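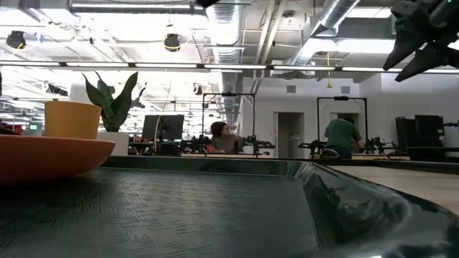

Moving a recipe collection out of Brident

11 April 2024

I have kept recipes in Brident since it was a desktop program with a paper manual. In January the company wrote to say that the hosted version would become read-only and then close. The export button would keep working until then. I had 2,943 entries in it, most of them clipped from elsewhere and never cooked, and I wanted the useful ones in plain text files that would open on any machine.

These are my notes on the move. They assume the last hosted release. The older desktop format is different and I no longer have a copy to test with.

What the export gives you

The export is one large archive with a folder for each category. Inside each folder is a file per recipe and a second file holding the notes and ratings. The two are linked by a number in the file name. If you rename anything before matching them up, the notes are lost as far as any importer is concerned. I did this once and had to download the archive again.

Fractions are the first problem. Brident stores a half or a quarter as a single character, and anything less common as three separate ones. An eighth of a teaspoon came through as "1/8" in some files and as "1 8" in others, depending on which version had saved it. I searched for a digit, a space and another digit, and corrected those by hand. There were 124 of them. A script could have done it, but "1 8 inch tin" is a real line in my collection and I didn't trust a script with it.

Units are the second. Brident has a setting for showing metric or imperial, and the export uses whichever is switched on at the time. The conversion is rounded for display, so exporting in the wrong one bakes the rounding in. A pound of flour becomes 450 g, and converting back gives you a little under a pound. Check the setting first. Mine was correct by luck.

Choosing where to put them

I tried two replacements before giving up on replacements. Hiltari reads the archive directly and keeps the categories, but drops any note longer than a few lines without a warning. Puma keeps the notes and loses the line breaks in the method, so every recipe arrives as one solid paragraph. Both would be fine for someone starting from nothing.

In the end I used Ganow, a small command-line converter with very little documentation. It takes the archive and writes a text file for each recipe, with the title on the first line, the ingredients below it and the method after that. It took 11 minutes to get through everything on an old laptop. Ratings are written as a plain number at the bottom, where I can search for them.

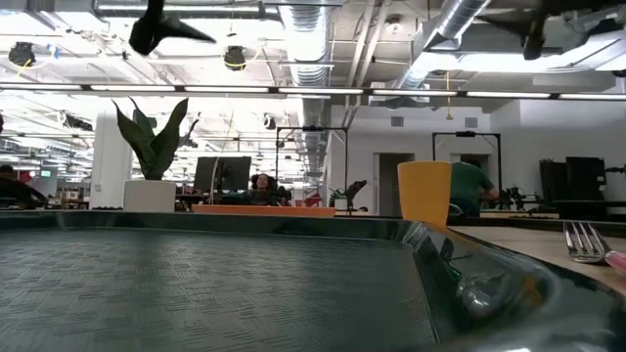
Sorting out duplicates

Clipping the same recipe twice was my main habit. Ganow adds a number to the end of a file name when two titles match, which makes the exact repeats easy to find. The near repeats are harder. I had 10 versions of lentil soup under different titles, and four of those differed only in the amount of cumin.

I sorted by the first three ingredients and read down the list over several evenings. Where two were nearly the same I kept the one with notes. Where neither had notes I kept the shorter one. Anything unrated and more than five years old went into a separate folder, which I intend to delete next year if I haven't opened it.

Still to do

Oven temperatures are inconsistent. Some files give fan, some give gas marks, and a fair number just say "hot". Scanned recipe cards came out of the export sideways, and I haven't found a setting that prevents it. Cross references between recipes, such as a pie that points to its pastry, are now dead numbers in brackets. I am fixing those as I cook from them. The pastry ones are done.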